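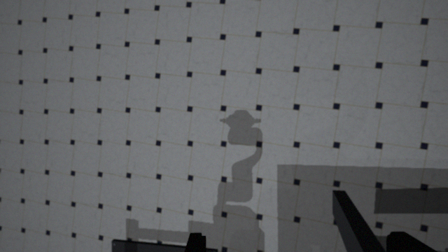 Simulator view from just behind the gripper, with the arm's shadow on the marker wall.

Line Trainer, Robot Packing Cells (day shift)
Corska Packaging, Habte Road plant
Full time, hourly, two openings

If you have spent years on a packing line and you are the person everyone comes to when a carton won't close right, we would love for you to read this all the way through, even though it runs a little long. We are looking for two people to help our packers learn to work alongside robot arms, and we would much sooner hire folks who know packing than folks who know robots. The robot part we can teach you, and we'll pay you while you learn it.

A bit about us first. Corska packs dry goods and small housewares for stores around the region. Most of our work has always been done by hand, at long tables, by people who are very good at it. Starting in October, part of the Plidetti hall will switch over to robot packing cells, where an arm does the lifting and placing and a person looks after the cell, keeps it fed, checks the cartons and steps in when something goes sideways. We're starting small and we mean to take our time with it.

That is a big change for the people on those tables, and we won't pretend otherwise. The day will feel different. There will be less bending and reaching and a good deal more watching and deciding. Some of our packers are excited, some are worried, and quite a few are both before lunch. Packers moving to the cells keep their hourly rate and their shift, and anyone who tries a cell and dislikes it can go back to a hand table within the first season. Your job would be to make the move as friendly and as sensible as it can be.

Before anybody stands next to a real arm, they practice in our simulator, which we call Lullesis. You sit at a screen, take the controls and move the gripper as you would on the floor. It's a plain gray sort of place, and the first hour can be confusing (you find yourself reading the grid on the wall to work out which way you're facing), but people settle in faster than they expect. You will learn it yourself first, and then you'll sit beside others while they learn.

What you'll be doing

Running practice sessions in Lullesis for groups of up to four packers
Working a cell yourself two mornings a week, so you stay close to the job
Writing down what packers tell you about the cells and bringing it to the Monday planning meeting
Helping us decide which products should stay on the hand tables – some of them surely should
Keeping the step-by-step cards at each cell short, correct and readable

What we're hoping for

At least three years of packing, sorting or similar floor work, here or anywhere else
Patience with people who are nervous, and with people who are nervous but say they aren't
Comfort speaking up when a plan made in an office doesn't fit the floor
Enough ease with a computer to open a program and save a file

You do not need a degree, and you do not need to have touched a robot before. A second language is a real help in our hall. The work is mostly standing, with sitting during simulator sessions.

Pay and practical things

The base pay is $3310 a month, with overtime paid on top. There is a $2000 bonus when you finish your own training, which takes more than 100 hours spread over the first few months, all of it on the clock. Day shift starts at 6:30 a.m. Health coverage begins on your first day, and there is free parking behind the hall.

How to apply

Send us a few lines about the work you've done and a time you taught somebody something, or stop by the front desk at Habte Road and fill out a card. A resume is fine but you don't have to have one. We'll call everybody who applies, and if we'd like to go further we'll invite you in for a paid half day – an hour at a hand table, an hour in Lullesis, and coffee with the people you would be working with. Current Corska employees are very welcome to apply and should let their shift lead know.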